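サポートチケット 112
件名:フォーム製型はめボード、丸ピースが穴に入らない/抜けない
製品:Jastow 型はめセット(フォーム材、穴4か所)
起票者:Snežana Ivanov(Stutstead 教材室)
優先度:低
状態:解決済み

2月4日(月)起票

症状
教材室で使用中の型はめボードについて、丸ピースのはめ込みが固い。押し込むと途中で止まり、強く押すと入るが、今度は指で抜けなくなる。十字、八角形、四角の各ピースは問題なし。丸のみ再現する。同じセットを3組保有しており、症状が出るのは薄緑のボード1枚だけ。ほかの2枚では同じ丸ピースが支障なく入る。

確認依頼(サポート)
以下の情報をください。
・ボードの保管方法(平置き、立て掛け、積み重ね)
・洗浄の有無と方法
・使用時にボードの下に敷いているもの
・丸ピースをほかのボードのピースと入れ替えた場合の結果

回答(Ivanov)
保管は棚に立て掛け。上に別の教材箱が載っていた時期がある。洗浄は昨年7月に一度、中性洗剤とぬるま湯。下敷きは使わず、白っぽい天板に直接置いている。丸ピースの入れ替えは実施済みで、どのピースでも薄緑のボードでは固い。

サポート所見
ピース側ではなくボード側の変形を疑う。フォーム材は長期間荷重がかかると穴の縁が内側に寄ることがある。立て掛け保管で端に荷重が集中した場合、円形の穴はわずかに楕円になる。目視では判別しにくい。四角や十字は角に逃げがあるため、同程度の変形でも症状が出にくい。

確認のため、ボードを平らな台に置き、ピースをすべて外した状態で、穴が天板まで抜けているか、内壁にバリや異物がないかを見てください。向きは十字の穴を奥、丸の穴を手前とします。以後のやり取りはこの向きを基準にします。
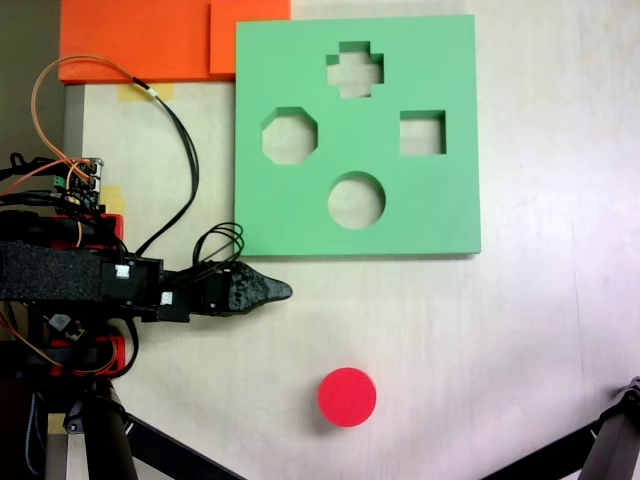 平置きで確認した結果、四隅の浮きは感じられない。丸穴の内壁を指でなぞったが、引っかかりなし。洗剤の残りと思われるべたつきもなし。ノギスで丸穴の内径を測定したところ、左右方向と奥行き方向で値が異なり、左右が狭い。測定は各方向3回、いずれも同じ傾向。(Ivanov)

サポート回答
変形と判断します。次の手順で復元を試してください。

1. ボードを平らな面に置き、ピースをすべて外す。
2. 室温で6時間以上そのまま置く。重しは載せない。
3. 内径を再測定する。
4. 差が残る場合、丸穴の左右の内壁を親指の腹で外側に軽く押し、30秒保持する。これを数回繰り返す。
5. 丸ピースをはめる。途中で止まる場合は押し込まず、手順4に戻る。

ドライヤーや熱湯による加熱は不可。内壁を紙やすりで削ると粉が出るうえ、隣接する穴との間の強度が落ちるため、こちらも避けてください。潤滑目的の粉や油も使用しないこと。

経過1(Ivanov)
手順2まで実施。左右と奥行きの差は縮んだが、まだ残る。丸ピースは半分ほどまで抵抗なく入る。

経過2(Ivanov)
手順4を実施。ピースが奥まで入るようになった。抜く際は指先でつまむ必要があるが、以前のように固着はしない。一晩おいて再度はめたところ、やや固さが戻ったため、手順4をもう一度行った。翌日は固さの戻りなし。

追加質問(Ivanov)
Woston の旧型ボードを別室で使っている。丸ピースを共用してよいか。

サポート回答
共用は推奨しません。旧型は厚みと穴の寸法が異なります。入る場合でもはめ合いが緩く、持ち上げたときに落ちます。混在を避けるため、セットごとに袋を分けてください。旧型の寸法表は文書119に記載しています。

保管方法の変更
・平置きとし、上に物を載せない
・ピースをはめたまま長期保管しない
・洗浄後は平置きで乾かし、乾燥中は立て掛けない

交換品について
復元後に症状が再発した場合は、ボード単体で交換できます。ピースの返送は不要。受付窓口は Golob 部品係、本チケット番号を添えてください。

クローズ理由
起票者により、丸ピースの着脱に支障がないことを確認。保管場所は棚の最上段に変更済み。再発時は本チケットを再オープンする。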